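Lists > Skelter-users > Data collection > Thread view

Re: [skelter-users] how many demonstrations for boxes with a lid?

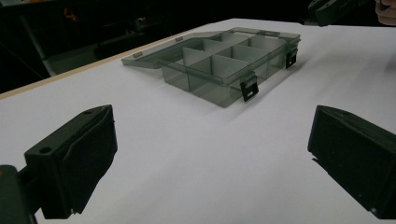 Hello Güven, hello all,

Thank you for the detailed message. I answer between your lines, I hope it stays readable.

Güven Karabulut wrote:
> We recorded 308 demonstrations of closing an organizer box with
> two hand grippers. The trained policy reaches the lid every time,
> but then it pushes the lid along the table and does not lift it.
> Do we need more data, or different data?

I think different data. We had the same problem at Dretatside in March. Our first set had 380 demonstrations, and I watched a part of them again, slowly. In almost all of them the box stood at the same angle to the table edge, and the person went to the lid from the same side. The policy learned this one path very well. When we turned the box a little, it slid under the lid edge or missed it.

After that we made a rule: before each recording the box is turned and moved, and the person who moves it is not the person who demonstrates. It sounds like a small thing, but one person alone always puts the box back to the place that is comfortable for his own arms.

> Our box is see-through plastic. Is this a known difficulty?

For us yes. On a white table the lid lying open is only a thin gray rectangle, and the clearest parts to see are the black latches. I suspect our model was looking at the latches and guessing the lid from them. We added 57 demonstrations with a solid colored box of similar size, and the approach to the lid became more stable also for the clear one. I can not prove that this was the reason, we changed the lamp in the same week.

> Do you keep the failed attempts?

We keep them in a separate folder and do not train on them. One exception – if the finger slips from the lid and the person corrects it and finishes the closing, we leave it in. These corrections were some 30 in our set, and I would not want to lose them.

> Jutard proposes to cut the start of each recording, before the
> grippers move. Do you do this?

Only partly. We cut the long waiting, but we leave a short moment with both grippers still and the box in view. When we cut everything, the policy started with a jump. Dönmez has a script for this that works with the Skelter export format, I will ask him if he can put it on the list.

One question back: do your people close the latches in the same recording, or do you stop when the lid is down? We record them as two tasks now, and I am not sure it was a good decision.

Best regards,
Duygu Aksoy

Filed under: demonstrations, two-handed tasks, clear plastic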